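Praltach 16-Inch Gallery Frame Kit: My Review After Four Months on the Wall
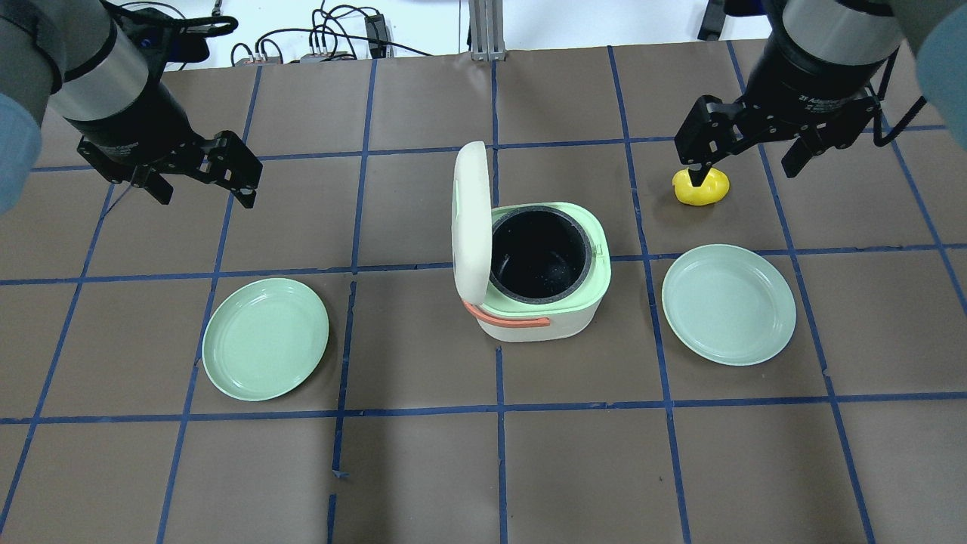 What size canvas does the Praltach kit take?
Anything from 14 to 16 inches on the long side, stretched on standard bars. Deeper gallery-wrap bars fit too, as long as you use the longer screws in the second bag.

I paint small and I paint a lot, and for years my canvases went up bare because framing each one cost more than the paint. I bought two of these kits in October, loved the first one so much that I ordered two more, and now I have a hallway I slow down in every time I carry the laundry through!

It's a floater frame, so the canvas sits inside with a thin dark gap all the way around and nothing covers your edges. You get four lengths of ash, corner plates, a backing strip, hanging wire and a little card of felt dots. The corners pull together with a hex key and they close up tight. I ran my thumbnail over every joint on all four frames and only caught an edge once, on a bottom corner that faces the baseboard anyway.

Centering the canvas is the fussy part. The instructions tell you to measure, but my friend Giorgia Amato showed me how to cut spacers out of mat board and wedge them in the gap while you drive the screws from behind. Do that. My first frame took most of an evening without spacers and the next one was done before my tea got cold.

The finish is a soft matte oil, a touch warmer than the sample on the website. It looks wonderful next to blues and greens. I put a very pink still life in one and I'm less sure about that — I may stain it darker in the spring.

I've also used the Kallus frames, which are cheaper and perfectly decent, but they come in black or white only and the wire is thin. The Praltach wire feels like it would hold something twice the weight.

A couple of gripes. The hex key is tiny and hurts your palm, so use your own. The felt dots fell off two of my frames within a week and I replaced them with ones from the hardware store. And please, Praltach, make a 20-inch version, I have a seascape waiting!

I'd buy it again and I'm going to, with one for my sister's birthday and one for the lemon tree painting as soon as the varnish cures.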